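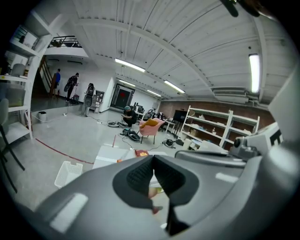
Research > Manipulation > Threads

Greltel Lab · 2024-01-25

1/ New result on Lusta, our grasp policy trained only on demonstrations from hand-held grippers. No teleoperation data in the training set.

2/ Training set: 2781 demonstrations, 249 held out. Split by room, so no test room appears in training.

3/ Fixing the delay between camera and finger width mattered more than adding data. Cutting the set to 1715 with the delay corrected beat the full set without it.

4/ Failures cluster on thin objects lying flat. The policy closes 6 mm too high.

5/ Next comparison is against the Brika baseline, same objects, same rooms. Numbers in April.

14 comments · 38 shares

Related
Paredes: calibrating finger width
Splitting data by room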